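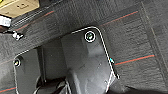

Carpet and dark plastic trim at close range, from the arm's own camera.

How to watch a robot demonstration without being sold one

I went to the Sarantis open day at Prindgate in March and came away with a sore back and a list. I have been going to these things since 1994 and the talk has hardly changed. The machine tidies, the presenter talks over it, people clap. If you have been invited to one and somebody at work expects a report afterwards, try doing it this way.

Step 1. Ask for the camera views first
Before anything moves, ask to see what the robot sees. Most stands will put the feed on a screen if you are polite about it. Look at the close-up camera as well as the head one. At Prindgate the close-up was mostly floor, with a couple of bolt heads ringed in white, and I would want to know how much of the job is done with a view like that. Panagiotis Vrettos, who was presenting, said the software copes. Write down "copes" and ask what it means.

Step 2. Look hard at the shelf
The job was put to us as fetching things from a wire rack on casters. A rack on wheels can be nudged, so ask whether the brakes are on. Then see what is on it. Soft toys forgive a clumsy grip. Bottles standing close together don't, and neither does a box that leans out over the edge of its shelf. Choose the awkward item yourself and ask for that one. If you are steered back to the orange toy, make a note.

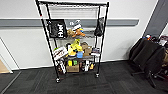 Step 3. Ask for the same job 5 times
One good run tells you very little. Ask for five in a row, with no one touching the keyboard in between. The leaflet for the Prosik gripper claimed 100 per cent on "household objects" and gave no list of the objects. I asked for the list and was told April.

Step 4. Change something small
Turn a box round. Shift a chair. Hang the bag on the other post. You are allowed to ask, and the worst they can say is no. Watch for pauses too, and time them on your phone, as presenters are very good at filling them with chat. Offices have jackets over the chairs and doors left open, and a robot meant for offices should be tried with both. 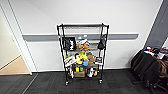
Step 5. Find the person with the controller
Stand at the back and look for anyone holding a pad or wearing a headset. Ask outright: is it being driven, all of it or part of it? Driving it by hand is fine by me if they say so on the sign.

Step 6. Write it up the same evening
Put down what you saw in one column and what you were told in another. My second column was more than 3 times as long. The Vukness people have asked me to their day next, and I shall take the same sheet.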